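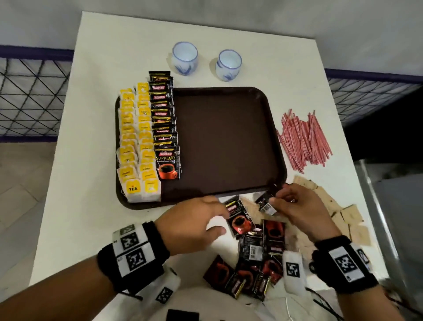 Week 6 handout: Reading a bracket without fooling yourself
Monday 2 November 2020

Read this before the seminar and bring your own copy of the Kerkine bracket. The published one has an error in the lower half (the Sultberg side was listed as fourth in its group and was third), and I'd like you to find what else follows from that before we talk.

1. What a knockout round measures

A best-of-five quarterfinal tells you who won a best-of-five. Broadcasters want it to tell you who the better team is, and over one series that is a lot to ask. Suppose one side wins any single game 60 percent of the time, which would be a large edge between two teams that both got out of groups. Over five games that side still loses the series close to a third of the time. Work it out by hand once. Most of you will guess lower.

The usual answer is that good teams adapt between games. Perhaps they do. The evidence offered is nearly always a team that lost game one and won the series, told afterward as a story about a clever draft. We never get the matching story about the team that changed its draft and lost anyway. Until somebody puts both piles side by side, treat "adaptation" as a claim waiting for support.

2. Seeding

Three questions to ask of any seeding table:

Who played whom to get there? Hurkham came out of its group first, but its group had two sides that had changed half their roster since June.

What patch were the games played on? Results from before a major balance change get counted at full weight in most public rankings. I have yet to see a good defense of this.

Who made the table, and do they sell anything? A ranking published by a betting partner may still be right. Check it harder.
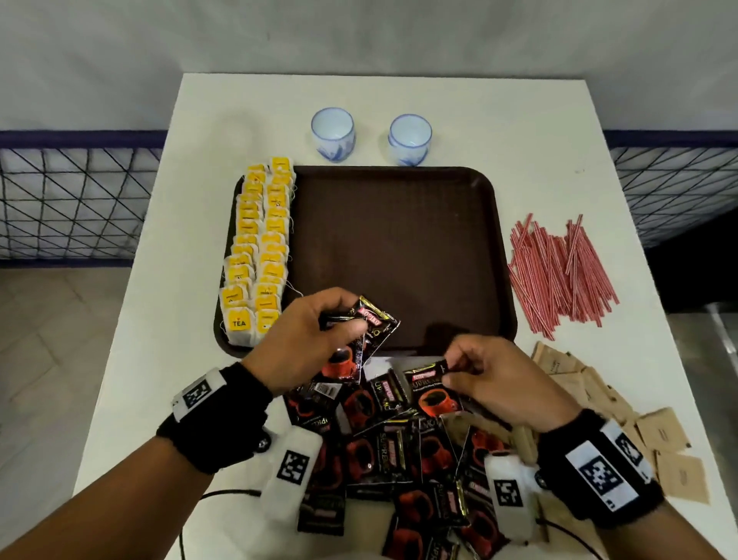
Coffee sachets, tea bags, stir sticks and a brown tray.

3. Head-to-head records

You will hear that one team "owns" another. Take the Khokhar and Hurkham pairing, 17 games in total. That sounds like plenty until you split it. Some of those games were online and some on stage. Several were played by people who have since left. Once you keep only stage games with the current rosters, you have 2, and they went one each.

This happens all the time. The long record is quoted because it is long, and the part that bears on next weekend is too small to quote. If a caster gives you a head-to-head number, write down the number and then write down what you would need to know before you used it. Your second list should be longer than your first.

A note on player ratings. The Sultberg site gives each player a single figure out of 2000. I asked in an earlier handout how it was built and some of you wrote back with the explanation on their help page. Read that page again. It names the inputs and never gives the weights, so you can't check it, and you can't say what a gap between two players means. You may use it in your essays only if you say so in the same sentence.
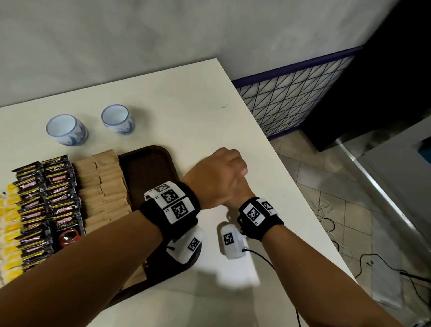

4. Mechanics and the claims made for them

Hand speed gets more credit than it has earned. Actions per minute is easy to log, looks dramatic on a graphic, and includes every pointless click a nervous player makes while waiting for the game to start. Higher figures do go along with higher rank across the whole ladder, but among professionals the spread is narrow and I have seen nothing convincing that ties it to winning. Wrist and forearm measurement is often sold as the next step. Cuffs with printed square markers, like the black bands with white blocks worn on both wrists in the photo, are meant to let a camera work out where a wrist is and which way it faces. Fine, but position is still only position. It says nothing about whether the player saw the flank coming. When a team announces that it has "measured reaction," ask what was recorded, in what task, and whether the task looked anything like a match.

The sorting exercise is in pairs. One of you sorts, the other keeps time, then swap. Write your prediction of the time difference before you start and hand it in. Predictions written afterward won't be accepted.

5. For next week

Pick one quarterfinal. Give a probability for the winner and one paragraph on why. Then give the result that would make you change your mind about your method. "If I'm wrong" doesn't count, as a 70 percent call ought to miss fairly often.

Read the Khokhar interview transcript, skipping the part on nutrition.

Leave the Kerkine prize pool question alone for now. The figures going around disagree with each other and I haven't found a source for any of them.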